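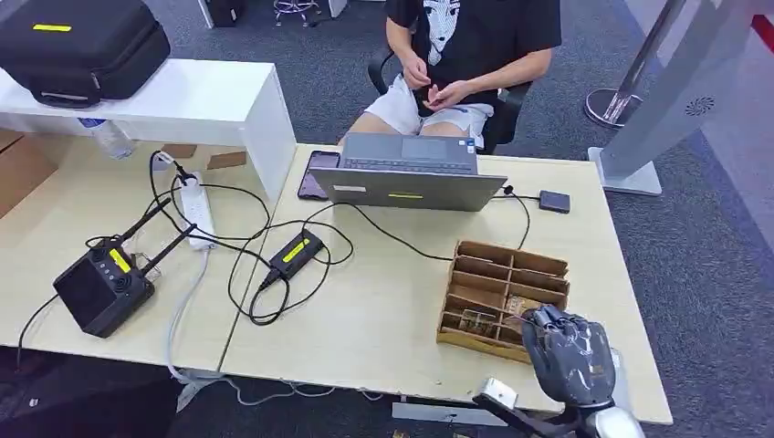 Two desks pushed together and a laptop open.

About Verkmont

Hi, I'm Zulmira Calado, and I run Verkmont, which is a fancy-sounding name for a very small company that draws walking maps. Paper ones! The kind you fold wrong and stuff in your jacket and pull out again in the wind. We make them for towns, parks, campgrounds, inns and anyone else with a patch of land people like to wander around in.

How it started

I used to do layout for a travel magazine, and I was always the one stuck fixing the maps. They'd come in with the river running through the parking lot, or a footpath that stopped dead in the middle of a field. I'd drive out to check (not in my job description, and nobody paid for the gas) and I found I liked that part a whole lot more than the magazine.

So I walked every path around Dimier, the little valley where my aunt has her house, and drew it all up on her kitchen table. I printed 300 copies and the village store took the lot. They were gone by the end of October. A man who ran the campground on the far side of the hill called and asked if I could do his side too, and I said yes before I'd thought about how steep it is over there.

Verkmont, by the way, is what my aunt called the hill. It isn't on any other map I've ever seen, so I figured it should at least be on the letterhead.

Who we are now

There are five of us. Han-gyeol Baek does most of the fieldwork and has the boots to prove it. I-seul Maeng draws the final maps, including all those tiny trees, and she's also the person who picks our colors, so if you love that soft brown on the Gill Lake map, write to her and not to me. Byung-chul Oh looks after printing and paper. Dong-geon Bae answers the phone, sends the quotes and keeps me from promising things for next week.

We share one room and too many mugs. There's usually a proof taped up somewhere and someone squinting at it.
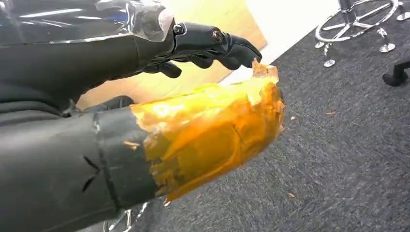

How we make a map

We walk it first. Always. Satellite pictures are great for working out where a road goes, but they won't tell you that the gate sticks, or that the path turns to soup in spring - and those are the things walkers want to know. Han-gyeol writes it all down in a notebook and then talks it through with I-seul, which can take an afternoon if there's a disputed stream.

After that you get a rough draft. Show it to the people who know the place best, the dog walkers especially. Let them scribble all over it. We fix what they find, send a clean proof, and once you've signed off it goes to print.

Our smallest order is 60 copies. The longest trail we've drawn so far is the Skisier loop, which has 466 steps cut into one side of it (Han-gyeol counted going up and again coming down, and would like that known).

Want one?

Send us a note with the name of your place and how big it is. A photo of whatever old map you're using now is a big help, even if it's a photocopy of a photocopy. Dong-geon will write back with a price and probably a few questions about parking.

Page last updated 29/11/2021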